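Jolier Teach Handle
Remote and hands-on teaching for robot arms
From Verbeke

Pick up the handle, move your hand, and the arm moves with you. That's pretty much the whole lesson! The Jolier lets you show a robot a task the way you'd show a new coworker, either by leading the arm directly or by steering it from a desk across the room.

Every session is saved as you go, so a good grab can be replayed, trimmed or thrown out. We love it for bin picking, where small odd-shaped things never land the same way twice - and where writing out each motion by hand takes forever.

Handle weight: 818 g
Cable: 12 ft
Saved sessions per task: up to 60
Warm-up: none

Start with a mixed bin and easy shapes, like a toy block or a cup on its side.
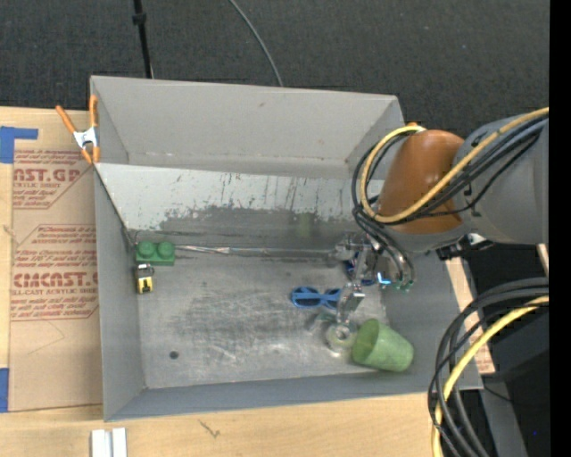
Once those feel natural, go for thin and slippery things, and slow the hand speed down to 20 percent near the walls. Your wrist learns fast, and it's a lot of fun!

Works with the Clurau grip controller. The Ollosmont foot pedal is sold separately.

Page updated 2019-10-17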